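Microwaves, Fans and Shared Tables: Tips for a Small Office Kitchen Corner

Posted in Workplace, Cleaning, Small Spaces

Most small offices don't have a kitchen. They have a table, an outlet and whatever people carried in from home. These tips are for that kind of setup. They were first put together for the Bevesex newsletter and have been updated in a few places, mainly the parts on odors and cords.

Placing the microwave

Put it on a table that doesn't rock. Round tables are fine as long as all the microwave's feet sit well inside the edge. Push down on each side of the tabletop with your hand before you set anything heavy on it. If it tips, use a different table.

Leave open space at the back and sides. The manual for your model gives the clearance, and it is usually more than people allow. Corners are handy because they keep the oven out of the walkway, but don't jam it right up against both walls. Check that the door swings fully open without hitting anything, and that there is a clear spot to set down a hot bowl.

Plug it straight into the wall. No power strips and no thin extension cords. If the cord doesn't reach, move the table.

What goes on top

Paper plates, napkins and bread bags should stay off the top. Some models vent there, and they all get warm with use. If you want flowers up there, check where the vents are first. Dried or artificial stems are easier than a vase of water, which will get knocked over sooner or later when somebody slams the door. Dust them when you wipe the oven.

Cleaning it

Once a week is enough for most offices. Ours gets done on Wednesday, after lunch.

Fill a microwave-safe bowl with one cup of water and two tablespoons of white vinegar. Stand a wooden spoon in it so the water doesn't boil up all at once. Run it on high for 4 minutes, then leave the door shut for another 5. Take the bowl out with a towel. Wipe the ceiling of the oven first, then the walls, then the floor. Wash the glass tray in the sink with dish soap and dry it before it goes back.

For stuck spots, make a paste of baking soda and water and let it sit a few minutes. Don't use steel wool or oven cleaner. The control panel gets a damp cloth only – never spray it directly. Open the door while you wipe the buttons so you don't start it by accident.

Fish and popcorn smells

A small dish of baking soda left inside overnight takes care of most of it. Put a note on the door so it doesn't get switched on with the dish inside. Coffee grounds work too but leave their own smell.

If the room has a standing fan, run it on low after lunch and point it toward a door or an open window. Pointing it at the desks just moves the smell to the people sitting there. Ceiling air conditioners mostly recirculate the same air, so ask whoever services yours to check the filter. We had ours done in May.

Cleaning the fan

Unplug it first. Most front grilles come off with a few clips or one screw at the bottom. Wash the grille in warm soapy water and let it dry all the way. Wipe the blades with a damp microfiber cloth, holding each blade from behind so it doesn't bend. In between, a soft brush on the vacuum hose will get most of the dust off without taking anything apart.

Cords along the wall

Cords that hang down from low outlets get kicked and collect dust. Use stick-on clips to hold them against the wall. Wipe the wall with rubbing alcohol first and give it time to dry or the clips will drop off. Don't run a cord under a rug. Feel the plug now and then after the microwave has been running, and if it is hot, stop using that outlet and have it looked at.

Long ledges and shared desks

A ledge that runs along a wall fills up fast. Clear it completely once a month and put back only what has an owner. Wipe light wood with a barely damp cloth and dry it right after, going with the grain. Cup rings often come off with a little plain mayonnaise left on for an hour. Try it on the underside first.

Small plants on a desk need a saucer, even when the pot is wooden. Wooden pots without a liner let water through, and the mark underneath is hard to get out. Take the plant to the sink, water it there and let it drain before you bring it back. 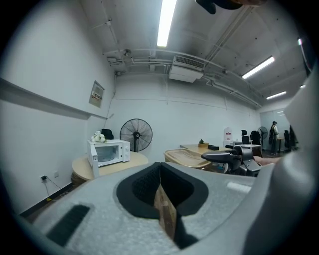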